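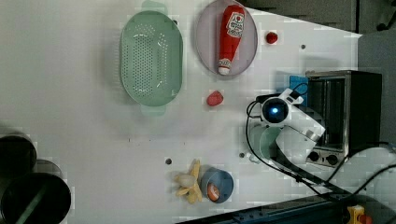 Home Stories Past Issues Submissions

Search this site Enter a word or title Go

A Statement Concerning the Evening Ferry

1. Purpose of this statement

The Ferry Office has been asked by residents of both banks to set down what is known of the difference in the passenger returns for the evening service between Dronville and Brernberg. The matter first came to public attention after July 9, 2022, when a reduced fare was introduced and the returns began to be posted on the landing stages. Before that time they were kept in a drawer and read by one clerk at the end of each quarter. The present clerk wishes it to be recorded that the drawer was never locked.

The river Oro is wide at this point and not deep. The crossing is short. Passengers are admitted at Dronville through a single gate, which turns once for each person, and they leave at Brernberg through another gate of the same make. Both gates were supplied by Yadav, and both have been inspected since the difference was noticed. The engineer sent by the firm found them in good order. He passed through each of them many times in the course of an afternoon, with his bag and without it, and each gate agreed with him.

On the last crossing of the day, the gate at Dronville turns one more time than the gate at Brernberg.

2. Extent of the difference

The clerk has now compared the returns for 254 evenings. On every one of them, one more passenger was admitted than was set down. The difference does not grow in summer, when the boat is full, or shrink in bad weather. On an evening in August when the service was cancelled after one passenger had been admitted, that passenger was not found on the boat or on the landing stage. The fare was in the box.

The Office considered first that somebody might be entering at Dronville and leaving again over the rail before the ropes were cast off. A deckhand was placed at the rail for a fortnight. He reported that nobody had climbed it, and that he had been asked the time on several occasions by a woman in a brown coat, who thanked him and went inside.

The Office considered next that a passenger might remain aboard overnight. The boat was searched from end to end after each last crossing, including the engine space and the lockers where the life jackets are kept. The searches produced two umbrellas, a school bag (since claimed) and a paper of boiled sweets. They did not produce a passenger. The cabin lamps, which the deckhand had been told to put out at the Dronville side to save fuel, were found lit on most nights over the third bench from the door.

It was asked at this stage whether the fare was always paid. It was. The Office has no complaint against the passenger on that score, and wishes to say so plainly, as an unkind rumour to the contrary has been repeated in at least one shop in Brernberg.

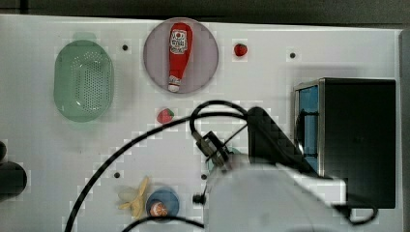 3. The season ticket

In the spring the clerk began to record the numbers of season tickets as they were shown. This is permitted under the conditions printed on the back. The numbers were then matched to the register, and all but one belonged to persons who could be found at their addresses and who said, with varying patience, that they had gone home by the evening boat and were at home now.

The remaining ticket was number 671. It is of an old pattern, on green card, with a hole punched in one corner for a string. The Office stopped issuing such tickets when the wooden boat was sold. The register shows that 671 was issued for travel between Dronville and Brernberg, "return", without limit of time, and the column for the holder's name has been left blank. The handwriting is that of a former clerk, who kept very careful books and left no other column blank in all his years of service.

There was some discussion of whether a ticket without limit of time is valid. The Office sought advice, and was told that it had made a promise and taken money for it. The ticket is therefore valid. A letter to this effect was drawn up and, there being no address to send it to, was left on the third bench under a clean cup, so that it should not blow about when the door was opened. In the morning the cup was there and the letter was not.

4. Steps taken

The master of the boat, who has held that post for longer than the Office has held its present building, was invited to give his account. He said that he had always known there was one over. He had been told of it by the master before him, on his first evening, in the same breath as the sandbar and the loose cleat. He had not reported it because there was no form for it. He added that on the last crossing he is in the habit of slowing the engine in the middle of the river, and that he lets her drift there for nearly four minutes before going on.

Asked why, he said that it was how he had been taught.

The timetable allows for this delay. It has always done so, although no reason is given in any edition that the Office holds. When the new timetable was prepared, the clerk responsible noticed that the evening crossing was four minutes longer than the others, took it for an error, and corrected it. The corrected timetable was in force for a single week. During that week the returns agreed exactly, on both banks, for the first time since the gates were fitted.

It might have been supposed that this settled the matter. The Office believed as much, and a short note to say so was pinned up at both landings. It was met with less satisfaction than had been expected. Passengers on the last boat that week complained that the cabin was cold, though the heater was tested and found to be working. The deckhand asked to be moved to mornings. Several people who had used the evening boat for years took the road bridge, and could not say why when they were asked, except that there had seemed to be more room than usual and they had not liked it.

On the last evening of that week the gate at Dronville did not turn for number 671, but the clerk on duty, locking the landing stage, found the green ticket hanging by its string from the handle of the gate. It had been handed in, so far as the clerk could judge, in the ordinary way, as one returns a key to a desk on leaving a hotel.

5. Remarks received

A meeting was held in the waiting room at Dronville so that users of the service could be heard. It was well attended from both sides of the river. The Office had prepared a paper on the accuracy of its returns, and copies were handed round, but most of those present did not wish to speak about returns. They wished to know what had been done with the ticket. They were told that it had been placed in the drawer.
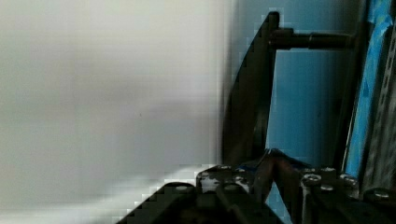 One passenger from Brernberg said that she did not see what business the ticket had in a drawer, as it had been paid for. She had sat on the second bench every evening since her husband's illness, she said, and had always had the sense that there was somebody behind her who was also going home, and that this had been a help. She did not ask the Office to explain it. She asked for the old timetable. There was a good deal of agreement at this, and the chair was obliged to ask for quiet.

A question was then put as to where the passenger was going. The Office could not answer it. The master of the boat, who was standing by the door with his cap on, said that in his opinion she was not going to either side, and that the middle was as far as she had ever wanted to be taken. He was asked how he knew that it was a woman. He said that he did not know it, and that he would like to catch the tide.

6. Decision

The former timetable is restored. The last crossing of the day will again take four minutes longer than the others, and passengers with trains to meet at Brernberg are advised to use the earlier boat.

The returns will continue to be posted on both landing stages. A line has been added to the Brernberg return, below the total, in which one passenger is to be entered each evening as carried and not set down. The clerk has ruled the line by hand in the present book, and the printer has been told to include it in the next.

Season ticket number 671 was hung on the handle of the Dronville gate at the close of the meeting, on a new string, the old one being worn. It was gone when the gate was opened for the evening service. The weather was clear, the boat left on time, and the deckhand, who has asked to be put back on evenings, reports that the cabin was warm and that he was asked the time.

He gave it by the landing stage clock, which is slow, and wishes to apologise to the passenger for this. The clock will be seen to before the winter.

Contact us | Copyright the author, all rights reserved | Back to top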